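Speaker notes: planning outlets above a work table
Clescombe evening course, talk 4, start 7 p.m.

Start slowly. Wait until people have their tea. Say thank you to Sorkar for lending us the hall.

First point. Most people choose the table first and think about electricity last. I did the same in my first workshop at Bhatia. I had one outlet, down behind a cabinet, and for 17 months I moved that cabinet each time I needed the drill charger.

Second point, height. Ask the room: who has an outlet below the level of the table? Let them answer. Then say that I like outlets high on the wall, well over the surface, so that a tall box does not cover them.
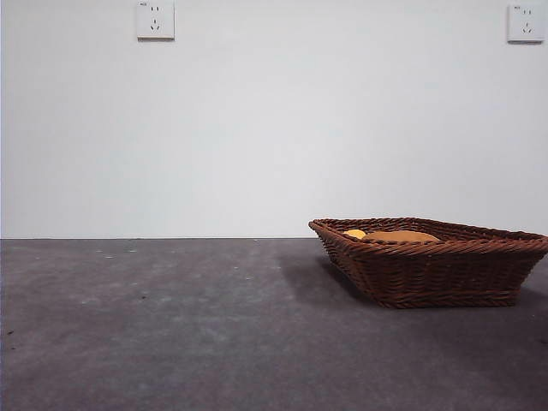

Third point, distance. Two outlets close together serve only one end of the table. Put them far apart, with plain wall between, and short cords can reach from both sides. Mention faceplates with a two-pin and a three-pin socket together. For visitors from abroad: check which plugs your tools have before you buy anything.

Do not forget the wall color. A pale wall gives back light to the table. Dark surface is fine, small white parts are easy to find on it.

Money (only if they ask). The Privon job was 289 for each new outlet, with the electrician. Say clearly that I did not do the wiring myself.

Exercise, 13 minutes. Everybody draws their own table and wall on paper and marks the sockets. Walk between the chairs and look at the drawings. Pencils are in the blue bag.

Questions. If time is short, skip the part on extension cords and go to the handout, page 2.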